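Atelier Welholm, cycle « Matières et vêtements »
Notes de cours, séance 2 : la maille molletonnée, du fil à l'usage
Version corrigée le 23/11/22

Ces notes reprennent ce qui a été dit en séance, avec quelques passages que je n'ai pas eu le temps de traiter au tableau. Elles ne remplacent pas la manipulation des échantillons. Les personnes absentes peuvent demander la pochette de coupons au secrétariat et la garder jusqu'à la séance suivante.

1. Rappel : tissu et maille

Un tissu est formé par deux systèmes de fils qui se croisent à angle droit, la chaîne et la trame. Une maille est formée par des boucles qui passent les unes dans les autres. Dans la maille cueillie, un seul fil peut former toute une rangée ; c'est pourquoi on peut défaire un pull à la main en tirant sur l'extrémité du fil. Dans la maille jetée, chaque aiguille reçoit son propre fil, et l'étoffe ne se démaille presque pas.

Le vocabulaire à connaître est court. La rangée est la suite horizontale des boucles. La colonne est leur suite verticale. La jauge indique la finesse de la machine, et on la confond souvent avec la densité, qui se mesure sur l'étoffe finie. Deux étoffes tricotées sur la même jauge peuvent avoir des densités très différentes, selon la longueur de fil absorbée par chaque boucle. Cette longueur est la donnée la plus utile de toute la fiche technique, et malheureusement elle manque sur beaucoup de fiches.

2. Construction du molleton

Le molleton que nous étudions est une maille cueillie à fil flotté. La face visible est un jersey. Sur l'envers, un second fil, plus gros et peu tordu, est accroché de place en place sans former lui-même de boucles complètes. On appelle ce fil le fil de molleton. Dans la version à trois fils, un fil de liage se place entre les deux autres et empêche le gros fil de paraître sur l'endroit.

Si on laisse l'envers tel qu'il sort de la machine, on obtient le molleton bouclette, appelé aussi « non gratté ». Si on fait passer l'envers sur des cylindres garnis de pointes métalliques, les fibres du gros fil se redressent et forment un duvet : c'est le molleton gratté. Le grattage augmente l'épaisseur et retient plus d'air, mais il arrache une partie des fibres et diminue la résistance du fil. Une étoffe trop grattée perd du duvet pendant plusieurs lavages.

Exercice fait en séance : on prend le coupon marqué Urnum et on observe l'envers à la loupe, ensuite on tire doucement dans le sens des rangées et dans le sens des colonnes. L'allongement est plus grand dans le sens des rangées. Notez aussi le retour : le coupon reprend-il sa largeur tout de suite, ou bien après un moment ? Ne tirez pas trop fort, car les coupons servent à plusieurs groupes.

3. Le bord-côte

L'encolure, les poignets et le bas d'un sweat-shirt ne sont pas en molleton. Ils sont en bord-côte, une maille où alternent des colonnes à l'endroit et des colonnes à l'envers. Au repos, les colonnes envers se cachent derrière les colonnes endroit, et l'étoffe se resserre. Quand on l'étire, elles apparaissent. Cette réserve de largeur permet de passer la tête dans une encolure assez étroite.

Le bord-côte est coupé plus court que l'ouverture sur laquelle il est monté. La différence dépend de l'élasticité de la matière, et il n'existe pas de règle unique. Pour une encolure de 50 cm, l'atelier Gidey, dont nous avons consulté les patrons, prévoit une bande nettement plus courte et répartit la tension avec des repères à chaque quart. Si la bande est trop longue, l'encolure bâille. Si elle est trop courte, le corps du vêtement fronce à la couture.

On ajoute souvent une petite part d'élasthanne dans le bord-côte. Le retour est meilleur au début. Par contre, l'élasthanne supporte mal la chaleur répétée, et une encolure qui a été séchée souvent en machine peut devenir molle alors que le corps du vêtement est encore en bon état.

4. Comment la maille se déforme

Une boucle n'est pas un élément rigide. Lorsqu'on tire sur un point, le fil glisse d'une boucle à l'autre, et la déformation s'étend aux colonnes voisines. Une traction légère sur un pli disparaît d'elle-même. Une traction longue, par exemple celle d'un vêtement mouillé et suspendu par les épaules, change la forme des boucles de façon durable, surtout si la fibre est le coton, qui gonfle dans l'eau et se fixe en séchant.

Pour cette raison on conseille le séchage à plat pour les mailles lourdes. Le modèle Nivura que nous avons pesé en séance fait 680 g à l'état sec, dans la plus grande taille. Mouillé, il pèse beaucoup plus, et tout ce poids est porté par quelques rangées seulement si on le suspend. Pour le pliage et le contrôle, le même principe s'applique : on pose le vêtement sur une surface qui le soutient entièrement, on aplatit l'encolure avec la main, et on soulève l'étoffe par un pli du corps plutôt que par le bord-côte.

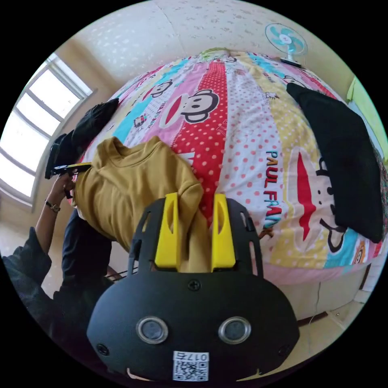 Getachew Worku a fait remarquer à ce sujet que la règle du séchage à plat est répétée partout sans distinction, et qu'un molleton bien essoré peut être placé à cheval sur une barre large sans dommage visible. Selon lui, c'est le diamètre de la barre qui compte : « Sur un fil mince, vous avez une marque. Sur un gros tube, vous n'avez rien. » Il a ajouté que, dans un petit logement, un conseil impossible à suivre ne sert à personne.

La remarque est juste et je l'ai intégrée dans la fiche d'entretien. Il faut seulement préciser que l'essorage doit être complet et que le pli doit se trouver sous les manches, où la marque éventuelle se remarque peu. Pour les molletons très grattés, je garde ma préférence pour la surface plane, parce que le duvet s'écrase sur la barre.

5. Le retrait

On distingue deux phénomènes. Le retrait de relaxation vient des tensions que l'étoffe a reçues pendant le tricotage, la teinture et la coupe. Au premier lavage, les boucles reviennent vers leur forme d'équilibre : la longueur diminue, et la largeur peut augmenter un peu. Le feutrage, lui, concerne la laine et les poils animaux ; il est progressif et ne se corrige pas.

Le coupon de coton lavé avant la séance a perdu 11 % en longueur. C'est une valeur élevée, qui s'explique par l'absence de traitement avant la coupe. Dans la production courante, l'étoffe est compactée, c'est-à-dire poussée mécaniquement dans le sens de la longueur, et le retrait restant est beaucoup plus faible.

Pour mesurer : tracez un carré au fil de couleur sur l'étoffe reposée à plat depuis la veille, lavez, séchez, laissez reposer encore, puis mesurez les deux directions. Le retrait est égal à la différence entre la longueur initiale et la longueur finale, divisée par la longueur initiale. Plusieurs d'entre vous ont divisé par la longueur finale. Le résultat est alors trop grand.

6. Couleur et frottement

La teinture peut être faite sur le fil, sur l'étoffe ou sur le vêtement déjà cousu. Dans le dernier cas, les coutures prennent souvent une nuance différente, et le fil à coudre en polyester reste clair s'il n'a pas été choisi avec soin. Les teintes soutenues perdent d'abord aux arêtes : bord des poignets, plis des coudes, relief des côtes. Il s'agit d'une usure par frottement autant que d'une perte de colorant, et laver à l'envers la ralentit bien.

Le boulochage apparaît quand des fibres sortent du fil, s'emmêlent en surface et restent retenues par quelques fibres plus solides. Avec le coton pur, les bouloches tombent assez vite. Avec un mélange coton et polyester, elles restent, car le polyester est résistant et ne casse pas.

7. Travail pour la prochaine séance (décembre)

Apportez un vêtement en molleton porté depuis longtemps, propre. Remplissez la fiche avec les rubriques suivantes : composition indiquée, envers gratté ou bouclette, état du bord-côte, zones boulochées, déformation des épaules. Joignez un schéma à la main, même maladroit, où les zones usées sont hachurées.

Relisez aussi la partie 4 avant de venir. Nous comparerons la marque laissée par un fil mince et par un tube large, sur le même coupon et avec le même essorage, comme il a été proposé.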